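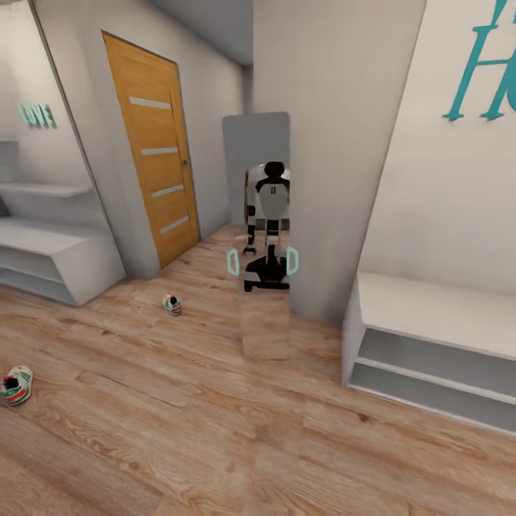 # How Loud Is Home? Noise and Studying in Shared Apartments

I picked this topic in June for a pretty selfish reason: I live above a guy who practices drums. My first idea was a project on sleep, but my own sleep is so messed up during finals that I didn't trust myself to be fair about it. Noise seemed easier to measure. (It was, and then it wasn't, see below.)

## What I wanted to find out

My question was which part of a shared apartment is the best place to read for class, and whether the quietest spot is also the spot where people get the most reading done. I kind of assumed the answer would be "the bedroom, duh," so I wrote that down as my guess before I started. Our instructor wanted a guess on paper and I'm glad, or I would have quietly changed it later!

## What I did

I visited 10 apartments in two buildings, Urrego Court and the Stosholm. Urrego Court is the older one, with thick walls and radiators that bang. The Stosholm is newer and has long hallways with hard floors, so you can hear a dropped spoon from pretty much anywhere.

The apartments had 16 people in them who agreed to take part. Each person read a chapter in the bedroom, one in the kitchen, and one in the hallway, sitting on the floor or on a chair they dragged out there. The chapters came from the same intro geology book, which I chose for being equally boring all the way through. While they read, I took sound readings with a Flanik meter I checked out from the media desk. Afterward they wrote down whatever they remembered, and I scored it against a list of main points.

I ended up with 439 sound readings. That's a lot of typing, and I typed all of them into Skendus, the free spreadsheet program our class uses — I would not recommend doing this in one night.

## What I found

Bedrooms were the quietest in both buildings, so that part of my guess was right. Kitchens were the loudest, mostly because of fridges. I had never noticed how much a fridge hums until I sat next to one with a meter in my hand, and now I can't stop hearing mine.

The reading scores didn't line up with that, though. People remembered the most from the chapter they read in the hallway, even in the Stosholm where the hallways echo. The bedroom came in second and the kitchen was last. A few people told me they get sleepy in their bedrooms or start looking at their phones. One person said the hallway was so uncomfortable that she just wanted to finish, and I think she might be onto something.

## Problems

Everybody read in the same order, with the hallway last. By then they knew what kind of points I was looking for, so the hallway scores could just be practice. I should have mixed up the order and I didn't think of it until I was making my chart. Also, 2 of the Urrego Court visits happened while the radiators were being worked on, and I left those readings in.

## If I did it again

I'd switch the order around, use shorter chapters, and add the library as a fourth place. I'd also like to try it with music on. My downstairs neighbor has already offered to play.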